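Sorting Small Parts in a Shared Workshop
Project report, Plurnham Technical School
14 July 2020

1. Background

The Plurnham electronics room is used by three classes. Screws, resistors, jumper wires and spare fuses were kept in paper bags and jam jars on the shelf above the sink. Students spent a lot of class time looking for parts, and many gave up and opened a new pack. The aim of this project was to choose one type of storage box for the room and write a simple rule for how it gets filled.

2. What we compared

We looked at three kinds of storage. The first was the Lenz drawer cabinet that was already in the back room. The second was a set of zip bags hung on a rail. The third was a flat plastic box with a hinged lid and fixed compartments, which we called the Pistel box after the bench where it was first used.

The drawer cabinet holds the most, but it is heavy and has to stay where it is. Students carried single drawers to their benches and left them there. The zip bags were cheap and easy to label. They were also hard to get small screws out of, and the bags split at the top after a few weeks.

3. Test

Each kind was used for 7 lessons. We loaded the same stock each time: 200 resistors, 64 fuses and a mix of machine screws. At the end of every lesson we wrote down which parts were in the wrong place and how long cleanup took.

Cleanup was fastest with the flat box. Students could take the whole thing to the bench, open it and close it again without putting parts down anywhere else. The main problem was mixing. If the box was carried with the latches undone, parts jumped over the walls -- mostly fuses, as they roll. We had this happen twice, and both times the sorting took longer than the lesson's cleanup.

4. Choosing the layout

We tried putting resistors in order by value, but there were more values than cells. In the end we grouped them by range and left each value taped on its paper strip. Screws went in by length. Labels on the lid did not work well. With the lid folded back they were behind the tray and the wrong way around for the person reading them. Labels on the floor of each cell, under the parts, were better for refilling.

For larger stock, such as the Idach bulk pack of 1,000 washers, the flat box is too small. We recommend keeping bulk packs in the cabinet and using the box only for what a class needs that week.

5. Filling rule

Empty the box all the way before changing what it holds.

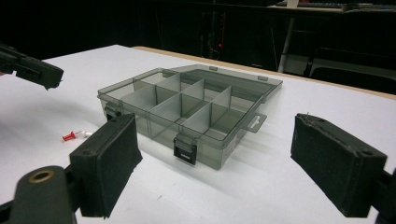
Wipe the cells, put in the new labels, then fill from one end and close both latches before lifting it. The next check of the room's stock is planned for November.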